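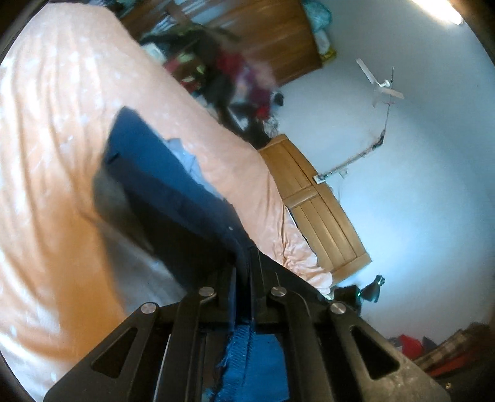
Dark blue cloth held in a hand-held gripper, over a bed in a lived-in room.

Leave the Bedroom Messy

By Sowmya Marar

People who collect examples for learning systems have a habit I would like to argue against. Before they record anything, they tidy up. They clear the bed, push the heap of clothes out of view, close the cabinet, and pick a shirt that folds well. Then they record the same fold until they are tired of it, and the folder that goes to training is full of clean, matching episodes.

I did this for most of a year. I was working on a garment handling project called Laltby, and my job was to write the instructions that went out to the people recording in their own homes. My first version of those instructions ran to five pages, and at least two of those pages were about getting the room ready. Plain sheet. Nothing else on the bed. Overhead light on, curtains closed. One garment, laid flat, sleeves out.

The recordings came back looking very good. The policy we trained on them could handle a shirt on a plain sheet with the curtains closed. Put a second piece of cloth near the first and it would go for the wrong one, or stop halfway between the two and close on air.

My colleague Recep Bilgin had been saying this would happen since April. He wanted to throw out the room preparation section entirely, and I thought he was being careless. A good part of what follows is me coming around to his position, though I still disagree with him in one place.

The case for tidying

There is a real argument on the other side and it deserves a fair hearing. Early on, when you have very few episodes, variety can hurt you. If every recording differs from every other in the sheet, the light, the garment and the path of the hand, a small model may not find anything steady to hold on to. Teams that start narrow get something working sooner, and something working is how a project gets its next few months of funding.

Tidy recordings are also easier to check. A reviewer can look at a plain bed with one garment on it and tell in a few seconds whether the grasp was good. With a crowded room the reviewer has to slow down, and reviewing is already the part of the work that falls behind.

I accept both points. My complaint is that the narrow start tends to become the whole project. The instructions get written in the first month, the people recording learn them, the reviewers learn to reject whatever doesn't match, and by the time anyone wants variety there is a whole system in place for keeping it out.

What we were rejecting

At one point Recep and I sat down with 77 episodes that our reviewers had marked as unusable. We watched all of them. Only 20 had something wrong that I would still call wrong: the garment never entered the view, the hand tool was being held backward, the recording stopped before the grasp. The rest had been turned down for things like a patterned sheet, other laundry nearby, or a garment that had been picked up by the middle and not by the corner.

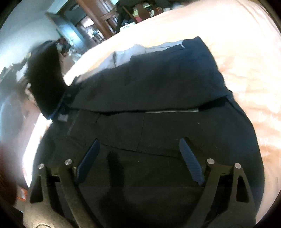 4 min read

Dark garments made up a large share of the rejected pile. A navy jacket is hard to review. The folds disappear into each other, the fingers of the tool are black too, and their shadow falls on cloth that was dark to begin with. A reviewer in a hurry sees one dark shape touching another and clicks reject. But people own a lot of dark clothes. If a system is going to put away laundry, it will spend much of its life looking at black fingers against navy fabric, and it has to learn that from somewhere.

Thick garments were the other group. Our instructions had been written with T-shirts in mind. A jacket doesn't lie flat. It has linings, zippers, seams that hold their own shape, and it bends where it wants to bend. When you lift one by a fold, the rest of it swings and blurs, and for a moment the camera gets very little that a person would call useful. We used to trim those moments. I now think they should stay in. The swing is part of what happens when you lift a heavy piece of cloth, and a model that has only seen cloth at rest has no reason to expect it.

Who decides what is normal

There is a second problem with the tidy room, and it has to do with whose rooms get recorded. When I wrote "plain sheet, nothing else on the bed," I was describing my own spare room. Plenty of people share a bedroom with a wardrobe's worth of things that don't fit in the wardrobe. Asking them to clear it for a recording means one of two things. Either they spend an hour moving their belongings for a few minutes of data, or they don't sign up. We lost people both ways.

The labeling firm we used at the time, Krawczyk, raised this before I did. Their note said, more or less, that contributors with small homes were being rejected at a higher rate and were quitting sooner. I read it as a complaint about pay. It was a complaint about my instructions.

Where I still part ways with Recep

Recep would have no rules at all. He says that if a person can do the task in that room, then the episode counts. I can't go that far. I want the start and the end of the task to be clear: the garment in view before the hand moves, and a pause when the job is done. I want the tool held the right way around. I want a short note of what the garment is, written by the person recording, who knows whether it is a coat or a blanket when the reviewer may be guessing.

I also want someone to look at the mix. Leaving things to chance doesn't give you an even spread. Left alone, our contributors still reached for T-shirts, since those are easy to do 200 times in an afternoon. You have to ask for the jackets -- and you have to pay more for them, because each one takes longer.

Both of us work at Trikow now, and the recording instructions there fit on one page. The room preparation section is a single line asking people to put away anything with their name or address on it. Reviewers have a separate button for "hard to see," and pressing it sends the episode to a second person where it used to send it to the trash. Review takes longer than it did. I have been asked more than once to bring the time down, and so far I have said no.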